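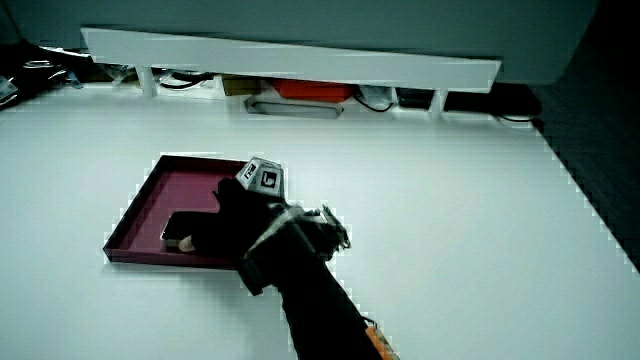 Where do students leave their phones during exams at Flakham High School this May? In a tray at the front of the room, switched off and lying flat, until the last paper has been collected.

The rule replaces the old one, under which phones stayed in backpacks along the wall. Principal Stamatia Tzavaras said too many of them rang. "We had 13 interruptions in the winter exams," she said. "Students lost their place and asked for extra time."

The school spent $520 on shallow trays with low sides, which stack in a cupboard when they are not in use. Each phone gets a paper slip with the student's name and seat number. Teachers hand the phones back row by row.

Parents were told of the change in a letter. Minoru Noguchi, whose daughter is a junior, said he would like to know who pays if a phone is damaged. Tzavaras said the school's insurance covers phones handed in at an exam, and that claims must be made at the main office before 4 p.m. the same day.

Students who need a phone for medical reasons, such as checking blood sugar, may keep it on their desk with a note from the nurse.

Contact the newsroom | © Flakham Local News | Back to top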